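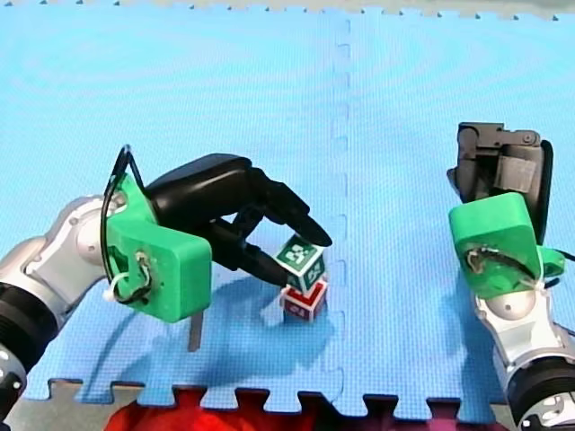 3 min read

1/ Braltstead is closing the Eston plant. Letters went out to workers in May and the dealer notice followed the same afternoon. I've read both. Notes below for anyone who owns one of their vans or is thinking about buying one.

2/ The Eston plant builds the short-wheelbase delivery van and nothing else. The long version comes out of Punomberg and is staying in production. If yours has the sliding door on both sides, it's a Punomberg van and none of this affects you much.

3/ The dealer notice says 800 jobs. The letter to workers gives no number at all. It says "all hourly and salaried positions at the site," with transfers to Punomberg offered by seniority. Punomberg is a four-hour drive from Eston.

4/ Last order date for the short van has already passed for private buyers. Fleet buyers have until the end of the summer. Dealers can still sell what's on the lot, and there are 111 dealers in the network, so there will be stock for a while.

5/ I called a few of them. Two had short vans on the lot and were already taking money off. One had none and tried to sell me a long one. The discount was better on the diesel than on the electric.

6/ Warranty. The notice is clear on this part. Existing warranties stay in force for the full term, and any open Braltstead dealer has to honor them. It doesn't matter where you bought the van.

7/ Parts are less clear. The notice says "continued supply of service parts" and doesn't give a number of years. Brakes, filters and suspension are shared with the long van, so those are safe. Rear doors, side glass and the roof panel are short van only.

8/ I asked Yuzhen Duan about this. She ran a body shop in Eston and has fixed more of these than anyone I know. Her answer: "Buy the rear door seals now. Everything else you can find in a junkyard."

9/ Somebody will ask about resale. When they dropped the pickup, used prices dipped for one winter and then came back, mostly on account of landscapers. I don't know if the short van will do the same. Mine is staying with me either way.

10/ Suqin Liao has a bakery route and runs two of them. She was going to replace the older one next year. Now she's looking at one of the lot vans, or a used one with low miles. The long van doesn't fit in her alley.

11/ That's the complaint I hear most. The short van turns in a tight space and parks in a regular spot. There isn't much else that size with a flat floor. Braltstead says a smaller model is "under study," and they have said that before.

12/ The plant opened 51 years ago. It built station wagons first, then the pickup, then the van. The town hasn't said what happens to the site. The company owns the building and the town owns the rail spur.

13/ There's a public meeting at the high school gym at 7 p.m., date to be posted on the town website. Dealers aren't expected to be there. A company representative is.

14/ If you got a different version of the dealer notice, please send it to me. Mine is missing the page on the electric van's battery coverage, and I've had several questions on that I can't answer yet.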